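Search this site Enter keywords Go

Jiritz Community Center – Quarterly Safety Inspection, Games and Activity Rooms
Checklist with inspector's comments
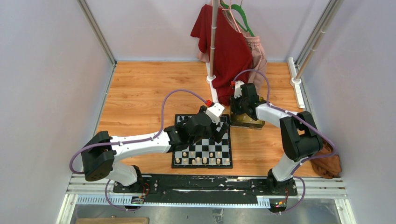
Chessboard on wood-grain floor, ground level.

Date of inspection: 2019-09-19
Inspector: Shamim Rajput
Accompanied by: Priya Mercado, Building Services
Rating key: S = satisfactory, A = action required, N/A = not applicable

1. Exits and escape routes

1.1 Exit doors open fully from inside – S
1.2 Corridors clear of storage – A
Comment: Folding chairs were stacked in the rear corridor, reducing the clear width. The same item was noted in May. Chairs are to be returned to the store at the close of each session.
1.3 Exit signs lit – S
1.4 Maximum occupancy notice posted (main hall, 122 persons) – A
Comment: The notice is present but hidden when the hall door is held open. Move to the opposite wall.

2. Fire equipment

2.1 Extinguishers in place and tagged – S
2.2 Alarm panel free of faults – S
Comment: Panel tested with Bhat monitoring service on the line. Signal received.
2.3 Kitchen fire blanket accessible – A
Comment: Blocked by a serving cart. Moved during the inspection.

3. Floors and stairs

3.1 Surfaces even and free of trip hazards – A
Comment: The entrance mat curls at the corner nearest the drinking fountain. Replace; taping is not accepted as a permanent repair.
3.2 Handrails secure – S
3.3 Stair edge strips intact – A
Comment: Third step from the top, strip lifting on the left side.

4. Electrical

4.1 Outlets and switch plates undamaged – S
4.2 Extension cords not used as permanent wiring – A
Comment: One cord in the craft room, asset no. 679, feeds the kiln fan. Faisal Hashmi to obtain a price for a fixed outlet.
4.3 Electrical panel labeled – S

5. First aid and cleaning supplies

5.1 First aid kit complete – A
Comment: Burn dressings are out of date. Reorder from Clotix.
5.2 Cleaning products locked away – S
5.3 Accident book available – S

6. Items carried forward

Window restrictors, upper landing – Movby has completed the work. Closed.
Hot water at restroom sinks – awaiting valve. Remains open.

Actions are to be completed before the next quarterly inspection, except item 1.2, which takes effect immediately. Responses should be sent in writing to Tahira Naqvi, Facilities Office.

Signed: S. Rajput
Received: P. Mercado

Related items
Accident report form
Extension cord register
Room booking conditions
Fire drill record – May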